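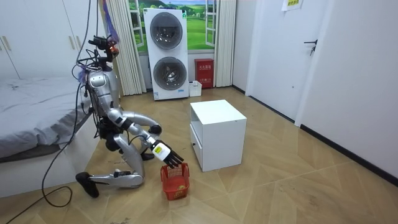 Hi everyone, thanks for coming back after the break, I know the coffee line was long.

(Wait for the back rows to sit down.)

So I'm going to talk about sourdough, and mostly about how I went from baking for my street to baking for a town the size of Drurton without losing my mind or my starter. I did lose the starter once. We'll get to that.

Quick bit about me. I ran payroll for 17 years. I started baking in December, the worst possible month, in a kitchen so cold that my first dough sat there for a day and a half doing nothing at all. I baked it anyway! My brother-in-law still has a slice of it in his garage.

(Pause. If they laugh, tell the doorstop story. If they don't, move on.)

Okay, temperature. If you take one thing home, buy a thermometer and stick it in the dough. The recipe says "let rise four hours" and that's four hours in the author's kitchen, with the author's oven on. My dough in August is ready before lunch. The same dough in winter wants the whole afternoon and a blanket.

Flour next. I used Gritano for the first couple of years and loved it, then they changed the mill and my loaves went flat as pancakes. I blamed the starter, the oven, the water, my husband. It was thirstier flour, and I just needed more water in the bowl. So when you switch bags, bake one small loaf first. Please don't do what I did and switch the night before a wedding order.

(Show of hands: who keeps a backup starter? Expect hardly any.)

Right, the starter. Mine died because I put it in the oven to keep warm and then preheated the oven. 400 degrees. Gone. Heikki Kuusisto gave me my first jar, and I had to call him and confess, and he was very quiet and then said he'd mail me some dried flakes. Smear some on parchment, let it dry, crumble it into an envelope. Do it tonight.

Money, and I'll be quick here. My first mixer was a secondhand Vikix and it cost me $3,000, which felt insane. I should have bought it a year earlier, my wrists were shot. The website was the opposite, I spent weeks on it and everybody orders by text.

Pricing: I charged 5 dollars a loaf for way too long. I was scared. I raised it, and I lost one customer, and she came back by spring.

(Check the clock. Skip the rye section if we're over.)

Rye is sticky. Wet your hands, use a tin, leave it alone until the next day before you cut it.

Questions? Yes, in the front.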